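The Pearl Test

Saron wanted a winner by five o'clock, and at twenty past one I was still arguing with my mother about whether I could borrow her jewelry.

"For the robots," she said.

"For the grippers, Mom. There's no robot yet. It's just me holding them."

"So you could use your fingers."

Well, yes. I could use my fingers. But Brirkano doesn't pay me for my fingers, it pays me for what the camera sees when I squeeze the handles, and I had two sets of springs to compare before the order went in. The Pleslow springs were in the right-hand gripper and the Buthelezi springs were in the left. Same black body, same blue pads, same little round caps on the pivots. If you put them side by side on the bed you couldn't tell them apart, so I'd written P and B on two bits of masking tape and stuck them where my palms would go, which meant that after ten minutes the tape was stuck to my palms instead.

Saron Gebremichael runs the whole testing side out of Grultstead and she has a voice that makes you sit up straight even on the phone. Her list for the day was short. Small things, shiny things, things that roll. "No blocks," she said. "I have 374 clips of blocks. I never want to see another block."

So, jewelry! Mom gave in eventually, the way she does, by bringing the stuff out herself and laying it down as if it had been her idea. She used the lid of a shallow box for a tray. The red beads went in, and the pearls, and the silver cuff she wore to every wedding I was ever dragged to. The thin bangle and the ring I kept out in front (the ring has a wide band and I wanted something that would tip over on me). Last of all came the grey pearl, which she held for a second before she set it down.

"That one's from Daddy," she said. "You drop it, I'm calling your Saron."

I lined up the right-hand gripper, brought it in low over the lavender, and tried not to breathe.

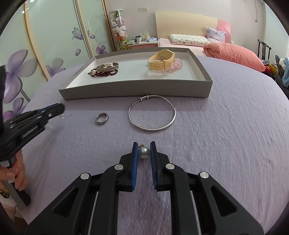 Springs, round one

The Pleslow is a lovely soft thing to squeeze. I'll say that up front, in case anybody thinks I had it in for them. You can go all afternoon on the Pleslow and still open a jar at dinner. But it's soft at the end too, right at the last bit of the squeeze where you want it to bite, and a pearl is a round, smug little object that knows exactly when you're not sure of yourself.

First try, it popped out sideways. Second try, same thing, the other side. Third try I had it a whole inch up in the air, and Mom said "Oh!" behind me, and I turned to look at her, and that was that.

"Does that count?" she said.

"It counts as a drop."

"I talked. You can't count it if I talked."

I wrote it down as a drop. Then I felt bad and put "mother talked" next to it. Saron reads those notes, all of them, and I've had a text from her at midnight asking what "sneezed, sorry" meant in terms of grip force.

I had 15 picks to do with each hand, and the trouble with the left is that it's my left. I've brought this up before. If you want to know which springs are better you can't put one set in the good hand and one in the bad hand, you have to do the whole thing, swap the springs, and do the whole thing again. Swapping them takes forever and one of them always pings off under something. The last time, back in January, I found it in my shoe a week later.

Mom pulled up the chair. She hadn't planned to stay, she had soup on. But she'd started keeping score on the back of an envelope, and her score and my score didn't match, and neither of us was going to let that go.

"You're coming at it from too high," she said. "You have to come at it like you're putting it on somebody."

"I've never put a necklace on anybody."

"Well, that's why you're dropping it."

She took the left-hand one off me, the Buthelezi, and I should have said no. There's a form for new operators. There's a form for everything. But she already had it in both hands, squeezing it open and shut at the air, and she was making the face she makes at the market when she's got a melon.

"This is stiffer," she said.

"It's supposed to be."

"I like it."

And here I have to tell you something about her hands, which I had known for years and somehow hadn't thought about once all day, with all that jewelry lying right there. She doesn't wear any of it now. The clasps got too small, or her thumbs got too sore, and at some point she stopped, and the whole lot went in a drawer. I'd asked her to dig it out so I could drop it on camera.

She got the bangle first go. Up, across, down. Then the ring, which I'd missed four times. Then she gave me the gripper back very politely and told me to do the little silver one with the pearl hanging off it, the fiddly one, all bumps and no flat side, the one she used to have me fasten for her when I was small enough to stand on the bed to reach.

I closed up on it slowly and the fingers came in on both sides, and it stayed put.

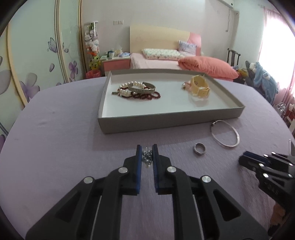

What I told Saron

I called at ten to five. She answered with "Which one," because she doesn't do hello.

"Buthelezi," I said. "It's harder on the hand, but it holds at the end of the squeeze. Pleslow's nicer for big stuff. I'd still use it for big stuff."

"How many drops?"

I read her the numbers. There was a silence while she typed.

"There's a good stretch here on the left side," she said. "Bangle, then ring. No drops at all. What did you change?"

I looked at Mom. Mom looked at the envelope.

"Different operator," I said.

"Who?"

"I'll send you the form."

More typing. Saron has 2149 clips to get through before the arm is allowed to touch anything breakable, and I could hear her weighing that up against the form.

"Is this operator free on Monday?" she said.

I put my hand over the phone and asked. Mom was fishing around in the tray for the grey pearl, and she didn't look up.

"Mornings only," she said. "And ask her if they make it in a smaller size. I want to try it on a clasp."

So I asked. Saron said she'd find out, and I went to turn off the soup.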